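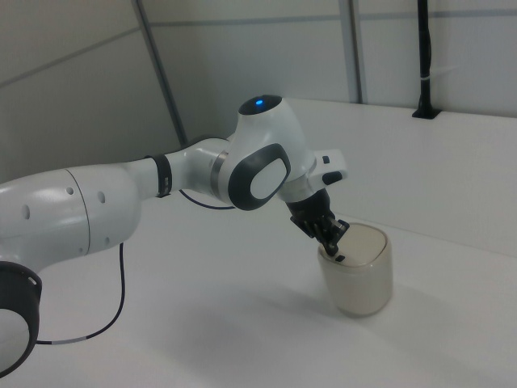 ## Lubrication Technician – Husberg depot

Skotiner is looking for a friendly, careful person to join the small crew who keep our customers' bearings, chains and gearboxes properly greased and oiled. We've been blending and supplying lubricants from Husberg for a good while now, and these days half the job is going out to see how they're getting on!

You'd be on the road most days, visiting farms, quarries and the sawmill at Kamitz, taking oil samples, topping up grease lines and having a proper chat with the operators (they usually know what's wrong before we do). Back at the depot you'd help label drums and write up your visits.

- Permanent, 12 days on and 4 off
- Ute, fuel card and boots supplied
- Tool allowance of $1,000 a year

A trade background is lovely to have – fitting, diesel, ag machinery – but we're happy to train someone keen. You will need a current driver's licence.

Send a résumé and a few lines about yourself to the Skotiner office, quoting job 876. Applications close 29 August 2023.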